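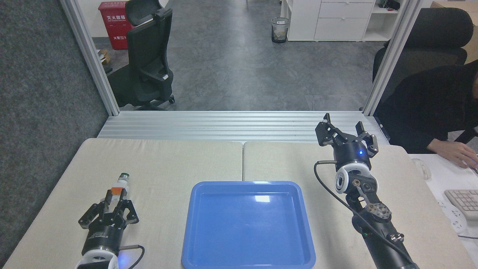 Rekha Nautiyal wrote in to ask whether you can really run a whole cabinet of little bottles out of one shallow tray, and whether the tray has to be as blue as ours. Yes to the first, no to the second, and thank you Rekha, because your email finally got this page written!

Small Bottles, One Tray: Your Questions
Last updated 2024-09-05

What is the one-tray method?
You take every small bottle you own (vitamins, eye drops, travel shampoo, food coloring, whatever has piled up) and you pass them all through a single empty tray, one at a time. Each bottle gets picked up, looked at and either put in the tray or put somewhere else. When the tray is full, you stop and deal with it before you touch anything more. I've been doing it since February and I still get a little thrill when the last one goes in.

Why a tray and not a basket or a box?
Small bottles fall over in a basket and hide in a box. In a shallow tray you see every cap at once. The raised rim matters too, so things don't roll off when you carry it to another room. Rounded corners are lovely if you can find them, they wipe clean in one swoop.

Does the color matter?
Only for contrast. Most small bottles have white bodies, so a bright tray makes them pop, and a white tray on a pale table will drive you up the wall. Shalini Grewal uses dark green and swears by it. I like blue. An orange label on blue plastic can be spotted from across the kitchen!

What should I put under it?
Fabric, if you have it. A tablecloth or an old beige curtain will do. It keeps the noise down (a hard table plus forty minutes of bottles is a racket) and a bottle that tips over doesn't skitter away.

How many bottles do people usually have?
More than they think. Our biggest cabinet so far belongs to the Bako guesthouse, where they counted 347 across the guest bathrooms, most of them nearly used up. At home I had almost 901 if you include the spice extracts and my craft paints, which my family says I should not have admitted in public.

Do I sort by cap color or by label?
Label first, always. Caps get swapped. I love a nice green-and-white cap as much as anyone, but it won't tell you what's inside. If the label has worn off and you aren't certain of the contents, it doesn't go in the tray.

What about medicine?
Keep it in its original bottle, keep it away from children, and check the date before it goes back. Ask your pharmacist where to take anything expired. Please don't combine two half-full bottles to save space, even if they look the same.

Can I stand the bottles upright?
Tall ones tip, so I lay those down with the caps all pointing the same way. Short fat ones can stand. Pankaj Rastogi stands everything and separates the rows with folded cardboard, and it works beautifully until somebody opens the drawer in a hurry.

How do I clean the tray?
Warm water, dish soap, soft cloth. Dry it well before you load it or the labels will stick and tear. Sticky syrup rings need a longer soak.

I only have ten minutes. Is it worth starting?
Oh, absolutely. Do one shelf. Two people go even faster, with one handing over and the other reading dates aloud.

Can I send you my own tray setup?
Please do! Shahab Tabrizi collects them for the swap page, and he is especially keen on under-sink arrangements at the moment.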